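Is sealing granite every year a real thing or a sales pitch?

Asked in Kitchens & Baths by mudroom_skeptic

We moved into a house in Flerthorpe last July and inherited a kitchen full of speckled granite. The sellers left a folder of paperwork, and in it is a quote from a company called Vanags for "annual stone protection" at $205 a visit. I called them to ask what the visit includes and got a long speech about pores, bacteria and resale value, then a push to sign up for a multi-year plan at $890. The man on the phone told me that unsealed granite can be "ruined in a weekend." I asked him ruined by what, and he said anything.

I've owned cheap laminate all my life and never had to protect it from anything, so maybe I'm missing something. But every page I find that says to seal once a year is run by somebody who sells sealer. The folder also has a receipt for a bottle of Clostirex, so the last owners seem to have done at least some of it themselves. I have no idea when.
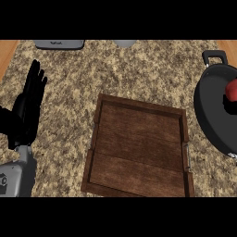 Beige and tan granite with brown and dark gray flecks.

What I'd like to know:

Does granite need sealing at all, and if so, how would I know when?

Is there any difference between the $205 visit and me with a rag?

Has anyone here skipped it for years, and what happened?

Please don't just tell me "better safe than sorry." I can hear that on the phone for free.

Posted by gravelroad_kitchen
Marked as most helpful

Your nose is working fine. Some granite benefits from sealing, some hardly takes sealer at all, and a fixed yearly schedule makes no sense for both. You can't tell which kind you have from the color alone, though lighter stone is often thirstier than dark. Test it.

Put a spoonful of plain water on a clean, dry spot, somewhere near the sink where the counter gets the most use. Leave it fifteen minutes and wipe it off. If the stone underneath looks the same as the stone next to it, you don't need to do anything. If there's a dark patch, water is getting in, and so would cooking oil. The patch from water should fade as it dries. Try a second spot away from the sink too, because wear isn't even.

A busy pattern can make the test hard to read. On a counter with a lot of brown in it I had to get down low and look across the surface toward the window, and even then I argued with myself.
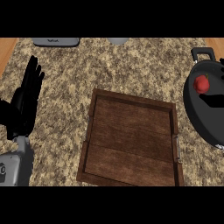

If it does darken, buy a penetrating sealer made for stone and do it yourself. Clean the counter with dish soap and water, let it dry overnight, wipe the sealer on, wait as long as the label says, and wipe off every bit that hasn't soaked in. That last step is where people go wrong – sealer left to dry on top turns into a cloudy film, and then they blame the granite. Open a window and keep food away until the label says it's cured.

As for "ruined in a weekend," ask him to put that in writing. An oil stain on granite is ugly but can usually be drawn out with a paste of baking soda and water left under plastic wrap for a day, sometimes twice. I wouldn't promise it works on every stain. The bacteria talk I'd ignore. Wash the counter like you'd wash any counter.

One caution on the other side: "granite" gets used loosely in the trade. If a drop of lemon juice leaves a dull mark in a hidden corner, you may have something softer, and sealer won't stop that kind of damage no matter who puts it on.

Posted by Gruslow_Gary_not_my_name

I paid for one of those plans in my old house, not Vanags but same idea. $452 for two visits. First visit the guy was there maybe twenty minutes and most of that was moving my toaster. Second visit never happened, they kept rescheduling to a Friday and then not showing up. Counters looked identical before and after. Did the water thing later in a corner I know he never touched and it didn't soak in there either, so draw your own conclusions.

Only thing I'd say is check if the house came with some kind of warranty on the stone. Mine had one that was void if you didn't use their service. Not that I ever heard of anyone collecting on it.

Posted by tilesaw77

Going to disagree a little. I seal mine every year and have never had a stain. It costs me one bottle and an evening. Could be the stone would have been fine anyway, I can't prove it. I use the Clostirex and it's OK, smells strong. Don't pay anyone for it though.

Reply from mudroom_skeptic

Thanks, all. Did the water test in two places. No change by the stove, a faint dark spot by the sink that was gone by dinner. So I'll do the sink side myself and leave the rest alone. Called Vanags back to cancel the quote and the price of the visit dropped while I was still on the line, which didn't help their case. Still looking for the stone warranty, if there ever was one.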